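Ticket 101: Round table in meeting room, marks on top and edge band lifting
Site: Humiddale, ground floor
Item: Tiltero round table, light gray top, black edge band, black metal legs
Opened by: Honeylyn Villanueva
Priority: Normal
Status: Closed

Initial report

The big round table has dark marks on the top that do not come off with the normal spray. They look like short dashes. I tried a damp cloth and then dish soap. Someone before me may have tried other things, I don't know. Also, the black edge band feels loose in one place on the side nearest the windows. You can get a fingernail under it. The table is in use most of the day so please tell me before anyone comes to take it away.

Reply from facilities desk, 9:40 a.m.

Thanks. Please don't use a scouring pad or anything gritty on that top. It takes the finish off and leaves a shiny patch. Can you tell us how many marks, where they are, and whether you can feel them with a finger? If they are scratches we handle it differently from ink. 

Update from Honeylyn Villanueva, 11:15 a.m.

Four marks. One on the left, a longer one in the middle, a short one on the right, and a very small one lower down toward the left. I ran a finger over all of them and they are flat, so I would say pen or marker.
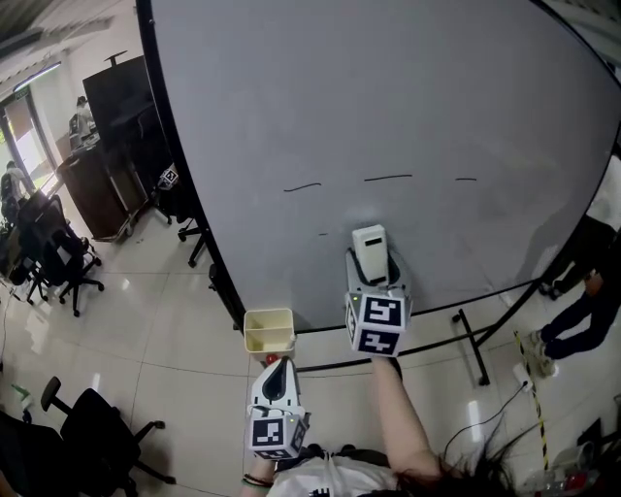
The loose bit of edge band is 10 inches long. It has not come off and nothing has caught on it so far. The legs are fine and the table does not rock.

Reply from facilities desk, 1:05 p.m.

Flat marks are good news. Try this when the table is free:

1. Rubbing alcohol on a white cloth. Test it under the rim first.
2. Dab, wait 40 seconds, wipe in one direction.
3. Wipe again with plain water and dry.

Keep the alcohol away from the loose edge, it can get into the glue. For the band we are ordering a tube of Plarna contact adhesive from the Toledo store. Put a strip of painter's tape over the loose part until then.

Update from Honeylyn Villanueva, 4:30 p.m.

Did the long mark and the one on the right. Both came off on the second try. The left one is faint now but still there if you look from the side. The tiny one came off right away. No change to the color of the top. Tape is on.

Update from facilities desk

Adhesive arrived. Band glued and clamped overnight, tape removed in the morning. Went over the faint mark twice more with alcohol and it is gone. Checked the rest of the band all the way around and found no other loose spots. Left a bottle of the alcohol and two white cloths in the supply closet, second shelf.

If the band lifts again, reopen this ticket and we will ask for a new strip.

Closed. Parts charged to the January budget.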